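Mitmachen bei Kurneo: Wir suchen Leute, die wissen, wie Hausarbeit geht

Kann eine Maschine schon die Küche aufräumen? Ein bisschen, manchmal, und an guten Tagen mehr, als wir vor einem Jahr gedacht hätten.

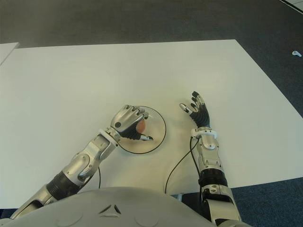

Wir arbeiten in Omville an zweiarmigen Robotern mit mehrfingrigen Händen und wollen herausfinden, welche Handgriffe aus Haushalt und Laden sie heute wirklich beherrschen. Greifen, halten, ablegen, einen Deckel auf die Dose setzen, einen Ball in die Schüssel legen: Das klingt nach Kinderkram und beschäftigt uns seit Monaten, mit großem Vergnügen übrigens! Eine Hand, die etwas Kleines festhält, ohne es zu quetschen, ist für uns ein guter Vormittag. Wäsche falten, Regale einräumen und verklebte Tüten öffnen sind dagegen noch weit weg, und wie weit genau, das soll die neue Studie zeigen.

Ab Oktober suchen wir dafür 60 Teilnehmerinnen und Teilnehmer. Technisches Vorwissen braucht ihr keins. Viel lieber sind uns Menschen, die oft spülen, kochen, Kisten auspacken, Kinderzimmer aufräumen oder an der Kasse stehen und die beim Zuschauen sofort merken, dass man das so doch nicht anfasst.

Was ihr bei uns macht

Zuerst erledigt ihr eine Reihe kleiner Aufgaben selbst, am Tisch, in eurem eigenen Tempo und auf eure eigene Art. Insgesamt haben wir 17 Aufgaben vorbereitet, jede Person bekommt eine Auswahl davon. Danach schaut ihr dem Roboter bei denselben Aufgaben zu und bewertet, was er tut: Würdet ihr das Ergebnis zu Hause so stehen lassen? Müsstet ihr nacharbeiten? Wäre es schneller gegangen, gleich alles selbst zu machen? (Die letzte Frage wird zurzeit meistens mit Ja beantwortet, das halten wir aus.)

Wer Lust hat, darf im zweiten Teil die Arme auch selbst fernsteuern. Das dauert ein paar Minuten, bis man sich eingefunden hat, und dann will man meistens nicht mehr aufhören.

Termine und Vergütung

Ein Durchgang dauert 160 Minuten, Pausen eingerechnet, wahlweise um 9 Uhr oder um 14 Uhr. Dafür zahlen wir 60 Euro, Fahrtkosten innerhalb von Omville kommen dazu. Wer an der Langzeitgruppe teilnimmt, kommt über den Winter mehrmals wieder und erhält insgesamt 500 Euro. In der Langzeitgruppe sind noch Plätze frei, besonders für Leute ab 60 und für alle, die im Einzelhandel arbeiten.

Voraussetzungen

Ihr seid volljährig, versteht gut Deutsch oder Englisch und könnt eine Weile am Tisch stehen oder sitzen. Der Raum ist stufenlos erreichbar. Linkshänder sind ausdrücklich willkommen, von euch haben wir bisher viel zu wenige! Brille ist kein Problem. Ringe und lange Ketten bitte für die Dauer der Versuche ablegen.

Eure Daten

Beim Arbeiten am Tisch nehmen wir Hände und Gegenstände auf, Gesichter nicht. Die Aufnahmen bleiben bei uns und beim Projektpartner Stultov, der die Auswertung übernimmt. Ihr könnt jederzeit abbrechen, die Vergütung für den angefangenen Durchgang bekommt ihr trotzdem.

Anmeldung

Schreibt uns über das Kontaktformular ein paar Zeilen: welche Uhrzeit euch passt, ob ihr Rechts- oder Linkshänder seid und welche Hausarbeit ihr am liebsten sofort abgeben würdet. Fragen zum Ablauf beantwortet Kuldeep Shakya, für die Langzeitgruppe ist Brijesh Kashyap zuständig. Eine Antwort kommt normalerweise innerhalb weniger Tage, zusammen mit der Wegbeschreibung und der Einwilligungserklärung zum Durchlesen.

Der Eingang liegt auf der Hofseite, bitte bei Kurneo klingeln.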